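The Sky Is All One Color

I have now spent most of June on a jigsaw puzzle, and I would like some credit for it.

The puzzle is a 2,000-piece Clandach, a harbor with boats in it. On the box the boats take up a decent share of the picture. On my dining table they took two evenings, and everything since has been sky. It is a flat, cheerful blue with no clouds, and whoever took the photo must have been very pleased with the weather.

People who don't do puzzles think you find pieces by looking at the picture. That works for boats. For sky you sort by shape, and then you sort the shapes into smaller shapes, and then you find yourself at 9 in the evening with a cookie sheet full of pieces that all have two knobs and two holes, trying each one in the same gap. I used to have opinions about television.

I did the edge first, like a decent person. There is a faction in our club that does the edge last, on purpose, and they are otherwise nice to talk to. The edge came up one piece short and stayed that way for six days. I wrote a fairly stiff email to Clandach in my head. Then the missing piece turned up in the cuff of my sweatpants, where it had been through at least one load of laundry. It fits, more or less. It's a slightly different blue now, so at least I know where that one goes.

The dining table has not been available for dining. We've been eating on the couch with plates on our knees, and my family has been good about it in the way people are good about a long road closure. I did offer to move the puzzle. You can't move a puzzle. You can slide it onto a board if you own a board that size, and I own a board that is about an inch too narrow, which I bought after measuring.

Then there's the question of what you do when it's finished. The purists break it up and put it back in the box, and I admire them. The gluers use Murnier, which dries shiny and smells like a school hallway. I glued one once, a lighthouse, and it has lived behind the wardrobe ever since, too much work to throw out and too ugly to hang. My plan for the harbor is to leave it out for one weekend, make everyone who visits say something about the sky, and break it up on Sunday night.

After that I'm swapping it for something small. Somebody has put a 60-piece Lobo on the swap shelf, meant for kids, with a tractor on it. I expect to enjoy it very much.
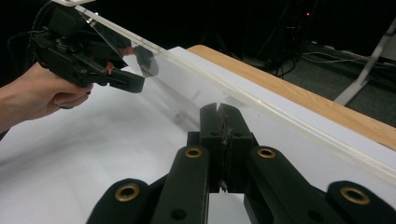

Zumham Jigsaw Club | Members' Blog

A note on clear acrylic, as it came up again at the last meeting: wipe it with a soft damp cloth and leave the paper towels in the kitchen. They scratch. I've got a sheet at home with a whole weather system on it, which is more than I can say for the harbor.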